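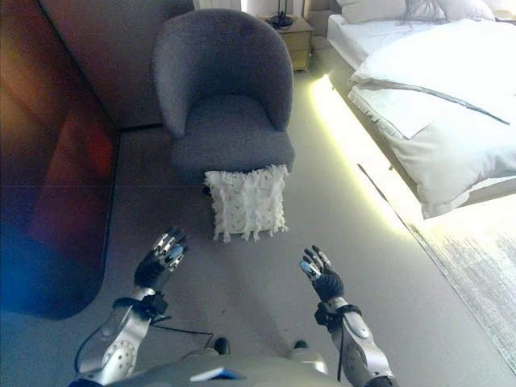
Forum: Bench Testing and Validation
Thread: Water bath temperature for catheter shaft conditioning

mkeller_vv
Posted Monday, 8:12 AM

Good morning. Our laboratory at Dresdale is revising its procedure for track force and kink testing of braided catheter shafts. The current version calls for conditioning in a 37 °C water bath before each run. A reviewer has asked us to raise this to 41 °C in order to cover patients with a fever. I would appreciate hearing how other groups have handled this question. The shafts are nylon-based with a hydrophilic coating over the distal section. We test in a fixed acrylic track with one aortic bend and two smaller ones.

R. Ostrander
Posted Monday, 8:55 AM

We condition at 37 and test at 37. The request for 41 has come up here before. Our position was that the intended use statement should govern the test temperature, and that a fever condition should be addressed in the risk file. If the risk file identifies softening of the shaft as a hazard, a separate worst-case arm is then justified. I would not change the primary method.

polymerdesk
Posted Monday, 9:31 AM

I must respectfully disagree with the above. Nylon-based materials lose stiffness as they warm and as they take up water, and the two effects act together. A few degrees may matter for kink radius even if they do not matter for track force. The cost of running the higher temperature is small. I would run both and report both.

R. Ostrander
Posted Monday, 9:48 AM

The cost is small only if the sample size does not double. In our case it would have. The original poster has not stated how many units are available.

mkeller_vv
Posted Monday, 10:20 AM

Thank you both. We have 41 units from 3 lots. The number being the same as the proposed temperature has already caused confusion in one meeting. Each unit may be used for one track test only, as the coating is considered spent after a full run. Kink testing is done on a separate section cut from the proximal end, so those pieces remain available.

Aicha Shawky
Posted Monday, 11:05 AM

Before settling the temperature, I would ask how long the shafts are held in the bath. The draft you circulated on the Salcombe working list gave a bath temperature but no soak time. In our experience at Trornevness, this was the larger source of variation. Two operators followed the same procedure, one with a soak of a few minutes and one with a soak through the lunch period, and the flexural results did not agree. We now hold every shaft for 300 seconds before loading and record the start time on the data sheet.

polymerdesk
Posted Monday, 11:22 AM

Agreed on soak time — although 300 seconds will bring the shaft to temperature without bringing the nylon anywhere near moisture saturation. Those are separate questions. If the device dwells in the patient for hours, a short soak does not represent late use.

Aicha Shawky
Posted Monday, 11:40 AM

That is correct, and our device is not a dwelling device. It is removed within the procedure. I should have stated this. For a longer dwell I would support a second conditioning group.

tb_fixtures
Posted Monday, 1:15 PM

One practical matter. Please verify the temperature inside the track and not only in the reservoir. Our Hordiienko circulator displayed the set point correctly while the far end of the track was 2 degrees lower. The tubing between them was uninsulated. If the same condition exists at Dresdale, a debate over four degrees is somewhat premature.

R. Ostrander
Posted Monday, 1:34 PM

I second this. Place a probe at the distal bend.

mkeller_vv
Posted Monday, 3:50 PM

We placed a probe at the distal bend this afternoon and found a difference, though smaller than the one reported by tb_fixtures. The lines will be insulated before any further runs. I intend to keep 37 °C for track force, add a fixed soak time, and run the proximal kink sections at both temperatures.

polymerdesk
Posted Monday, 4:06 PM

I can accept that for kink. I remain of the view that track force should be checked at the higher temperature on a few units at least, given the coating. Please post the kink results when they are released.

R. Ostrander
Posted Monday, 4:18 PM

And please state in the report which lot each section was cut from. We omitted this once and had to repeat the work.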